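Can a machine put away the dishes yet?

By Kamonchanok Somboon, for the Modlow members' newsletter, November

Many of you wrote to me after the last issue with the same question: when can we buy a robot that cleans up the kitchen? I do not have a date for you, but I can tell you where the work stands, and I asked Wanpen Wongsuwan of the Chaimongkol repair shop to check what I say.

Stacking is a good chore to begin with. Plastic bowls and cups do not break, they are light, and every family knows how the result should look. For a person it is so easy that we talk on the phone while we do it. For an arm with two fingers it is a chain of small decisions -- which piece is the bigger one, where is the rim, how far down to go before letting go.

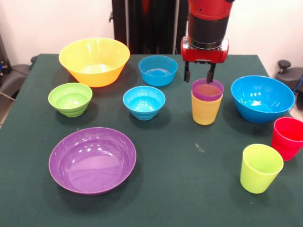

Cups are the harder part, in Wanpen's opinion. A cup must come down almost straight into the next one. If it is a little to the side, it sits on the rim and can fall. A wide bowl forgives more, but it is also difficult to hold with two fingers, so the arm usually has to take it by the edge of the wall.

Order matters too. A small bowl goes into a large one, and if the machine starts with the wrong piece it must take the stack apart again. My nephew learned this when he was two years old, with much shouting.
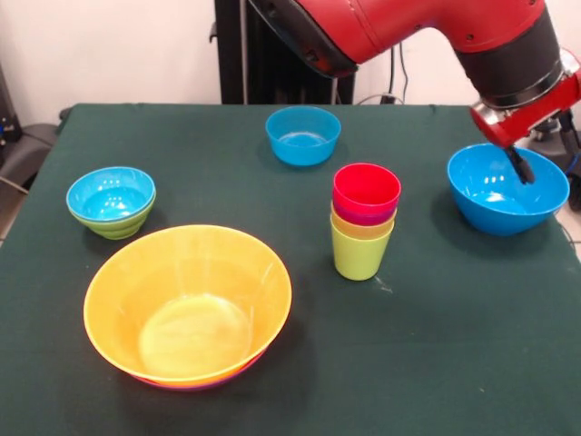

What would it need for a real home? Our kitchens have wet plates, forks under the plates, and a cat. Wanpen keeps a notebook of her own trials with a small arm at the shop. From 200 tries at putting one cup into another, she wrote down 154 as good. She is happy with this number, but I would not like to wash the floor after the other tries.

My advice is to wait with your money. A dishwasher still does the worst part of the job, and the stacking takes me only a few minutes in the evening. If you have seen a machine doing housework in a shop or a factory, please write to me -- I would like to print your letters in the next issue.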